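Minutes of the Guest Experience Meeting, Natirley Lodge — August 2018

**Present:** Jummai Olatunji (Chair), Bimla Upadhyay, Gilles Huet, Onyekachi Afolabi
**Apologies:** Julián Campos

**1. Minutes of the previous meeting**

The minutes were agreed as a correct record. The matter of late check-out charges was carried forward.

**2. Anniversary package**

Ms Upadhyay presented the revised package for couples. It will consist of two nights in a garden suite, breakfast on both mornings and one dinner at the Masetti restaurant. House wines are included at dinner; spirits and Champagne are not. The meeting approved the package, subject to the wording on cancellations being made clearer.

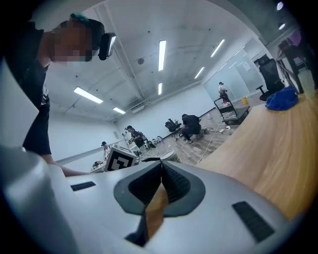
Mr Huet asked whether airport transfers should be part of the price. It was noted that Bashir Cars had offered a fixed rate for the season, but that many guests arrive with a hire car. Transfers will be offered as an extra.

**3. Lotwood river walk**

Mr Afolabi reported that the lower path remains closed — the landowner has yet to confirm a date for the repairs to the footbridge. Guided walks will use the upper path and will be limited to nine guests. Reception is to tell guests of the change when they book.

**4. Printed brochure**

A reprint of some 500 copies was agreed. The old tariff page is to be removed.

**Actions**

- BU to redraft the cancellation wording.
- GH to confirm the seasonal rate with Bashir Cars.
- OA to write to the landowner again.
- JC to send the brochure text to the printer.

**Next meeting:** September, date to be circulated by the Chair.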